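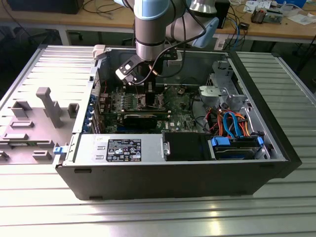 Hiltcombe extends tower refurbishing line in Barkurville

2023-01-04 – Hiltcombe has extended its computer refurbishing work in Barkurville to cover processor replacement in older desktop towers. Until now the shop reset drives, replaced power supplies and cleaned cases, but machines with a failed or unsuitable processor were stripped for parts.

The work began in September with a lot of 55 towers received from Nyamweya, a records storage firm that was replacing its office equipment. The full contract covers 2,000 machines. Nearly 900 have been inspected to date.

Towers are laid on their side on slotted benches and opened from the side panel. The power supply, drive rails and expansion card stay in place during the processor step unless inspection has marked one of them for replacement. Retention clips and release tabs are checked by hand, as broken plastic parts are the most common reason for a case to be set aside.

Boards with two groups of memory slots take longer to prepare. The processor sits between crowded rows of parts, and cables that cross the board must be moved clear of the socket before the load plate is raised.

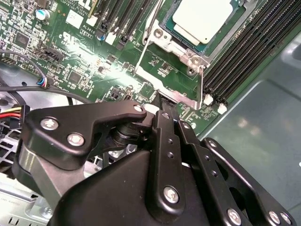 Kazimiera Adamczyk said the socket is where most of the avoidable damage occurs. A processor set down at a slight angle can bend contacts that cannot be seen once the plate is closed, she said, and the fault may not show until the memory test. She added that she would prefer a longer inspection before closing over any increase in daily output.

The shop's work sheet was revised to reflect this. The load plate is now left open until the processor has been checked from two sides, and the retention lever is not moved before that check is signed off. Memory modules are fitted last, after the heat spreader has been wiped clean.

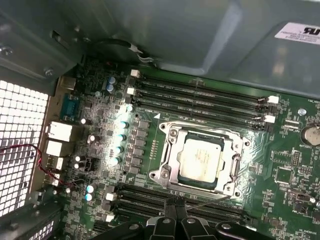

Parts and testing

Replacement processors are supplied by Trusura in trays and matched to the board revision before a tower reaches the bench. A tower that fails to start is given one further attempt with a second processor. If that fails, the board is removed and the case, power supply and drive cage go back into stock.

Each finished tower runs a five-hour load test with the side panel fitted. Drives are wiped and tested separately, and the results are filed under the serial number of the case – not the drive, as was done before September.

Hiltcombe said the remaining machines will be handled in the order received. No price has been set for the refurbished towers. 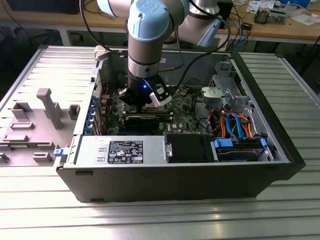 A Dell tower open on the bench in Barkurville, with its drive and power supply in place.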